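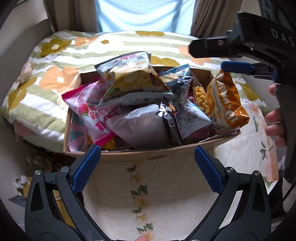

Cahier d'atelier, septembre

Visite chez Relora, journée portes ouvertes, avec Yoon-hee. Arrivés à 9 h, café, badges, puis une présentation plus longue que la démo. Je note tant que c'est frais. Saodah veut un avis avant la réunion matériel et je préfère lui donner mes réserves par écrit.

Le discours : on enregistre des gestes à la pince tenue en main, dans des intérieurs ordinaires, et le bras reprend ensuite le geste. Leur bras s'appelle Koubek. Le jeu de données montré compte 807 enregistrements, dont 348 de rangement en carton. Je n'ai pas réussi à savoir ce qu'ils écartent. J'ai posé la question deux fois, on m'a répondu « les mauvaises prises ». Une mauvaise prise pour qui ? Si on jette tout ce qui glisse, le bras n'apprendra jamais à rattraper quoi que ce soit.

Le poste qui m'a le plus intéressé est celui du lit. Un carton ouvert posé sur une couette à fleurs, plein de sachets de grignotage, et deux pinces pour y travailler. C'est du bon matériel d'essai, je le reconnais : emballages souples, imprimés dans tous les sens, plusieurs qui dépassent nettement du bord. Un des sachets, bleu clair et blanc, est couvert de petits caractères. Côté vision, on est loin des cubes de couleur habituels.

Les pinces : structure noire ajourée, deux branches en ciseaux, mors à garniture bleue avec un relief en losanges. Vis apparentes, donc démontable, bon point. Une étiquette DAS sur l'une des deux. J'ai demandé l'usure des garnitures, pas de chiffre. Yoon-hee a essayé et trouve la course agréable, moi je trouve qu'on perd vite la sensation de serrage. Sur un sachet gonflé d'air ça compte.

Ensuite le Koubek seul, sur une table, avec un autre carton. 23 essais annoncés au programme, j'en ai suivi presque 9 avant qu'on nous pousse vers la salle suivante. Il est lent. Il prend bien ce qui est couché à plat et hésite devant ce qui est debout. Une reprise manuelle entre deux essais, que le commentaire a passée sous silence. Yoon-hee dit que je suis dur et que Revham faisait pire l'an dernier. C'est vrai, mais Revham ne parlait pas de livrer au printemps.

Pas vu : carton déplacé en cours de tâche, éclairage changé, contenu remplacé par des articles jamais enregistrés. Sans ça je ne sais pas ce qu'on nous a montré.

À faire
- Demander à Relora les prises écartées, ou au moins le critère de tri.
- Prix d'une paire de garnitures de rechange.
- Refaire chez nous un carton du même genre (sachets souples, bien rempli, sur tissu) et le passer sur Reven, mêmes consignes.
- Saodah : je suis contre une commande à ce stade. Un prêt de deux pinces, oui.

Ajout de Yoon-hee : d'accord pour le prêt, pas d'accord sur le serrage, on en reparle avec la pince en main.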